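Sorting the Pinstead pots: tea with the woman who glues the past together

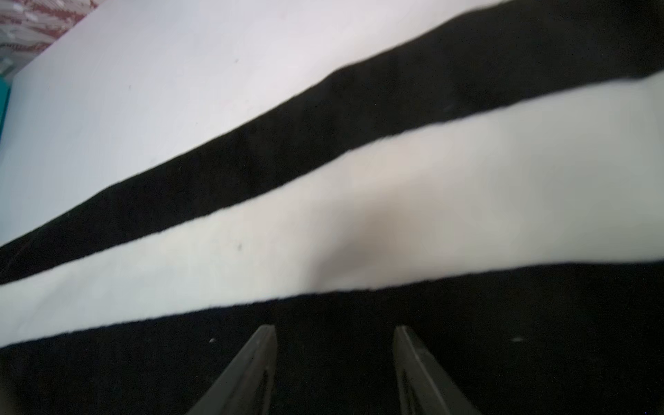
The white board, with a bit of red and white patterned fabric behind.

I'd been meaning to get myself over to Tetmont since September, when I first heard that the dig at Pinstead had finally sent its finds off to be sorted. I like old pots. I like them a lot, and I'd got it into my head that somebody would let me hold one.

"You can hold a bit of one," said the woman in charge of the pottery, before I'd got my coat off. She has been at this for 20 years and asked me to leave her name out, as she gets enough letters from people who've found a flowerpot.

The Pinstead site was a small farming village, lived in for a couple of centuries and then left. So far her team has logged 700 sherds (that's the proper word for broken bits, and yes, I'd been saying "shards" all morning). Most are cooking pots. I asked if that was a let-down and she gave me quite a look.

"Everyone wants a gold brooch," she said. "A brooch tells me one person had a brooch. Cooking pots tell me what the whole village had for tea."

She means it, too! Fats soak into the clay and stay there, and the Zamfir lab takes tiny samples to see what was cooked. The first four came back just before my visit. Mutton in two of them, something dairy in the third - and fish in the last, which has got everyone rather worked up, as Pinstead is a very long walk from the sea.

"Could be river fish," she said. "I'm not getting excited until I've seen the second test." She was plainly very excited.

I wanted to know how on earth you match one brown lump to another. She starts with the rims, then looks at the grit in the clay, then the colour of the break. The team puts everything into a program called Halix, which suggests likely pairs, and she says it's handy for rims and hopeless with bases. "I still do bases by feel. I had one last month that took me ten days, and the last piece was in the wrong bag."

Did she ever get fed up and go home?

"Often. Then I think about it in the bath and come back."

I did get to hold my bit. It had a thumbprint pressed into it just under the rim, and my own thumb fitted nicely. They're hoping to put the best of the pots on show at Tetmont once the fish question is settled, and I've already asked for a ticket.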